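Inside the Drarnent Index: Six Boxes at a Time

The Drarnent Index is a free online guide to presidential campaign pamphlets, the small printed pieces that party clubs handed out at rallies and left on doorsteps. It lists 408 pamphlets so far. Its editor, who asked that this article stick to the work and leave names out, spoke with us in July at the Hastau reading room, where most of the originals are kept.

The index began as a finding aid for one collection. The editor had been hired to write short catalog entries and was given a word limit that left no space for notes.

"I kept running into things that wouldn't fit," the editor said. "A pamphlet would say it was printed by the national party, and the type and the paper would match a job printer two counties over. You can't put that in a title field. So I started a second file, and the second file is what people use now."

Each entry gives the title as printed, the number of pages, the candidate, the place of printing if it is known, and a paragraph on what the pamphlet argues. The paragraph takes the longest. Many of the pieces say little about the candidate they support and a great deal about the tariff, the post office or the price of wheat.

"People come in expecting speeches. What they get is a local man explaining freight rates for 40 pages, and then the candidate's name turns up at the end. That's useful if you want to know what voters were being told. It's less useful if you want a quote for a book on the presidency."

The editor thinks historians have leaned too hard on official papers. Messages to Congress and proclamations are well indexed and easy to search. Campaign printing was cheap and was thrown out, and what survived was often filed under the name of whoever donated it.

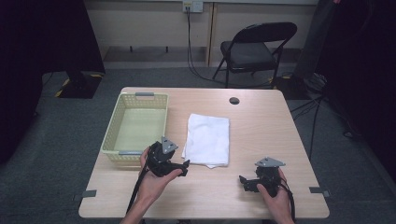
That filing problem still takes up much of the week. One run of pamphlets was listed for years as family correspondence, apparently on the strength of a single letter at the front of the box. Another was cataloged under agriculture. The editor goes through the boxes in groups of six, reads everything, and writes nothing until the group is finished.

"If you write the entry as soon as you've read the thing, you believe it. By the fourth or fifth box you've seen the other side's version of the same story, and you go back and read the first one differently."

Dates are the other difficulty. Few of the pamphlets carry one. The editor works from the running mate, the printer's address and any mention of a bill before Congress. Where those don't settle it, the entry gives a range and says how the range was reached. Some users have asked for a single year so they can sort the list. The editor has turned that down.

"I'd sooner have a messy column. Once a guess goes into a footnote, it gets copied, and in ten years it's a fact."

The first version of the index was a typed list. It now runs on a catalog program called Jikico, which lets readers search the summaries as well as the titles. Moving the entries over took a winter. Page counts came through without trouble, but the notes on printers lost their line breaks and had to be fixed by hand. Some of them still read oddly, and the editor is aware of it.

A printed edition is planned with Sultana, a small press that has done two earlier guides to political ephemera. It will leave out the search terms and add a longer introduction on how the clubs paid for their printing. The editor has drafted that part twice and was not satisfied with either draft.

"The account books are thin. You see a payment to a printer and nothing about what was printed. I can match a few of them. I don't want to write a chapter on the ones I can match and pretend it covers the rest."

Asked which entry readers should look at first, the editor picked a short one, a four-page piece against a third term that never mentions the sitting president by name.

"Everyone who got it knew who it meant. I read it three times before I was sure."

Corrections can be sent through the form on the index's contact page. The editor reads them in the order they come in and replies to most within a month.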